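Search this site Search Menu

Kandholm House: how the first half of the year has gone

Reading time: 8 minutes

To Aslak Granström and everyone at the Sultberg fund

Dear Aslak,

I promised you a proper report once the kitchen corner was in use, and I am sorry it has taken until November to sit down and write it. You asked for something more chatty than the form, so I have taken you at your word, and I hope you have a cup of tea to hand because there is a fair bit to tell. The form itself is coming separately from Tyra Berge, with the spending set out line by line the way your office likes it.

When you last came to see us at Kandholm, the downstairs room was still full of the old office cupboards and that dreadful carpet. You may remember we had to hold our meeting in the corridor with our coats on. The plan you agreed to pay for was a simple one: to turn the room into a place where people who are setting up home on their own, many of them for the first time, could practise ordinary household jobs in surroundings that felt like a home. We wanted a bit of table, a bit of floor, something to warm food up in, and enough space that two people could work side by side without bumping elbows.

The room

The carpet came up in the first week, and I don't think any of us will miss it. Under it was a wooden floor, dull and sticky in places with old glue, but sound. Sølve Åberg spent the better part of a fortnight on his knees with a scraper, and then he oiled it, and then he stood in the doorway and would not let anybody in until it had hardened. He was quite right. It has made more difference to the feel of the room than anything else we did, and it cost us only the hire of the sander and the oil.

The walls we painted white. There was a long discussion about this, I must confess, with Melina Antoniadis arguing very warmly for a soft green, and she may yet get her way in the hallway. But the room faces north and the afternoons are short at this end of the year, and the white does help. The paint took two coats everywhere apart from the wall by the window, where the old nicotine stains kept coming through and we lost count of how many times we went over it.

The furniture is where we departed a little from the application, so let me explain that properly. We had put in for a fitted worktop along one wall, and the quote from Aydoğan came back a good deal higher than the one we had used for the budget. They were very kind about it and came out to measure again, but the pipes run along the bottom of that wall and boxing them in was going to eat the money. So we talked it over, and Maj-Britt Viklund made the point that most of our people won't have a fitted worktop anyway in the flats they move to. They will have a table, and whatever fits on it. We bought freestanding furniture instead, and I rang your office at the time to check that this was all right. I think it was the better choice in the end, as we can push things about to suit the session.

We were careful with the appliances too. A cooker was never part of this stage, as you know, because of the wiring, and so the microwave has had to carry nearly everything. I had my doubts about how much could be taught with one small microwave. I have since eaten a baked potato, a very respectable porridge and a steamed pudding out of it, and I take my doubts back.
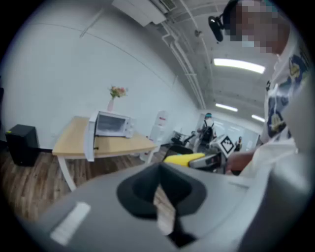 The kitchen corner, with the microwave open and flowers on the table.

The flowers were Melina's idea and they have become a fixture. She says a table with flowers on it gets wiped more often, and I can't prove it but I do believe her. It has also given us an unexpected lesson in moving things out of the way before you clean, and putting them back afterwards, which is a habit some of our people found surprisingly hard to get into. One young man told me he had never lived anywhere that had a thing in it just for looking at. I have thought about that a good deal.

What we do in there

We run 4 sessions a week at present, three of them on weekday afternoons and one on a Saturday morning for those who are at work or college. The Saturday one was added in the autumn after several people asked for it, and it has turned into the liveliest of the lot. I'm told there is often singing.

Each session takes one household job and goes through it slowly. We began with cooking, as it seemed the natural place, and found fairly quickly that we had started in the wrong spot. People were happy enough to heat something up, but then the plate would be left, and the spoon would be left, and by the end of the afternoon the table had disappeared. So we went back a step. The first thing everybody does now is learn the room: where each thing lives, how to clear the table, how to wipe it down, how to sweep under it. Cooking comes in the third week, and it goes far better for it.

The microwave has had a whole session to itself, which may sound like a lot, but there is more to it than I had supposed. We do the settings, of course, and what must never go inside, and how to cover a bowl so it doesn't spit. And then we do the cleaning, which starts with a bowl of water and a slice of lemon, heated until the steam has softened everything, and finishes with a cloth and some patience. Maj-Britt insists on the door being done as well, inside and out and along the seal. She also has them check that they have left enough table in front of it to put a hot dish down on before they open it. It's the sort of small thing you only learn by having nowhere to put a hot dish.

We have also spent time on laundry folding, on making a bed, on packing a food cupboard so the older tins come to the front, and on what Sølve calls "the ten-minute round", where you go through a room and put right whatever you can before the kettle boils. (His kettle must be a slow one.) The round has been very popular, and I have caught myself doing it at home.

How people have got on

In the application we said we hoped to see people through the full course and into their own places with some confidence. About 9 people have now finished it, and I say "about" because one of them has done everything but the last session twice over and keeps coming back to help, and Tyra and I can't agree whether that makes him finished or not. Your form has no box for him. He is a great asset in any case and shows newcomers where the cloths are kept before we have got our coats off.

Of those who have finished, most have moved or have a date to move. We make a visit a few weeks afterwards if they would like one, and nearly all of them have said yes. I went along on one of these with Melina and was given coffee at a table that had been cleared specially, and on the way out I noticed a jam jar with some twigs in it on the windowsill. Neither of us said anything until we were down the stairs, and then we both talked at once.

It hasn't gone smoothly for everyone and I don't wish to pretend otherwise. Two people stopped coming early on. One found the room too busy, and we have since kept the groups smaller on the quieter afternoons, and I have written to ask if she might like to try again. The other took a job with hours that clashed, and I suppose we should be glad of that, though I was sorry to lose him halfway through the cupboards.

What has been difficult

Storage, chiefly. Freestanding furniture has no cupboards underneath, and we hadn't quite thought that through when we gave up the fitted worktop. For the first month the pans lived in a crate in my office. Sølve has put up some shelving in the passage outside, and it does the job, but it means somebody has to carry things in and out, and the end of a session always takes longer than we have allowed for it.

The electrics remain a worry. The room has fewer sockets than one would wish, and the kettle and the microwave are not allowed to be on at the same time after an afternoon when they were, and the whole ground floor went dark. We have had a firm called Kundidport in to look, and their advice is that the circuit could be split without opening up the walls. Their quote is with Tyra and she will send it over with the figures. I am not asking for anything in this letter, Aslak, but I thought you would rather know it was coming.

There was also the matter of the noise, with the meeting room directly above us. A set of felt pads under the chair legs has more or less settled that.

The next few months

We shall carry on with the sessions as they are until the spring. Maj-Britt is writing out the lessons as plain sheets, one job to a page, so that people can take them home and stick them inside a cupboard door. She has done the microwave and the table and is presently wrestling with the fitted sheet, which has beaten better women than either of us. I would like to send you a set when they are ready.

If the wiring can be sorted we would hope to bring in a small hob, and then the cooking sessions could become a little more ambitious. Melina has a list of dishes already and I have been told I am to be the taster. We should also like to run one or two evenings for people who have moved on, so they can come back and eat together and compare notes about landlords and blocked sinks.

Please do come and see it all. A Saturday would be best if you can spare one, any time after ten in the morning, when the first lot of washing up is done. The door sticks, so give it a good push.

With very warm thanks from all of us at Kandholm, and my best to your colleagues in the Sultberg office.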